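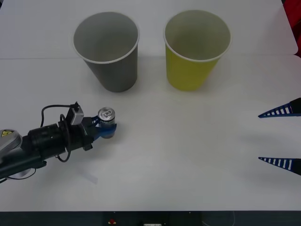

Wednesday, cups and can, second sitting

Continued from the February page. Layout on the white table: gray paper cup left, yellow paper cup right, small gap between, both upright with the mouths up. Aluminum can kept separate from the cups.

Weights, kitchen scale, tared each time:
Can, full: 376 g
Gray cup with water to the working line: 179 g
Yellow cup with water to the same line: 179 g on the first reading, 2 g over on the repeat. Scale steps in 2 g, so treat them as equal.

Working line is 9 mm under the rolled rim, measured inside. The old line was higher and spilled when a cup was set down hard.

Cups are the Jelholm ones. Same size and shape in both colors, so the color is only a label: gray for plain water, yellow for the Poon concentrate. Keep it that way round. The sheet from the Fillatgate sessions has them swapped and should not be copied from.

Notes on handling

Paper cups soften at the base seam if left filled over lunch. Empty them at the break and take new ones from the sleeve. Do not restack used cups; the rims stick and the lower one comes out oval.

The can is much stiffer full than opened. Log its state with every weight. An entry that says only "can" is no use, and there are almost 9 of those on the Brivby list.

Table

The seam between the two white sheets runs straight across. Keep cup bases off it. Wipe along the seam, then across, with a barely damp cloth. Glossy cleaner leaves a film and the paper bases slide on it.

To do
Reweigh yellow cup dry, from a new sleeve.
Correct the color column on the Fillatgate sheet.
Ask Jelholm whether the gray is still sold in the small sleeve.
Order cloths.

Stopped at 4:40 p.m. Can readings after opening go on the next page.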